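Pluver planner: both arms stop when grippers get close
Status: open, workaround in place

After the July update, the Pluver planner rejects any two-arm goal where the grippers end up near each other. The log shows "self-collision, left_wrist / right_finger" and both arms hold position. Single-arm goals plan fine. Replaying 178 saved goals from Stornach gave 115 rejections, all with the grippers close together.

Joint limits and the camera calibration check out. Rolling back the controller made no difference, so I put it back.
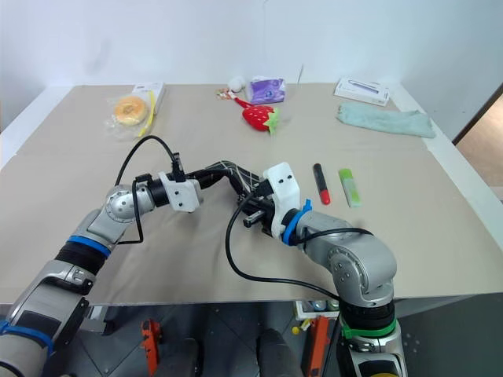
The cause looks like the collision model. The update swapped our wrist and gripper meshes for plain boxes, and the boxes are padded by 60 mm on every side. With the old meshes loaded by hand, the same goals plan, but planning time goes to over 3,000 ms, too slow for the Worness tasks.

Workaround: set the padding to zero for the two gripper links only and leave the forearms alone. Keep speed at the low setting while this is on – the boxes don't cover the cables.

Still to do: get simplified meshes from Saragih and rerun the saved goals. Leave this ticket open until then.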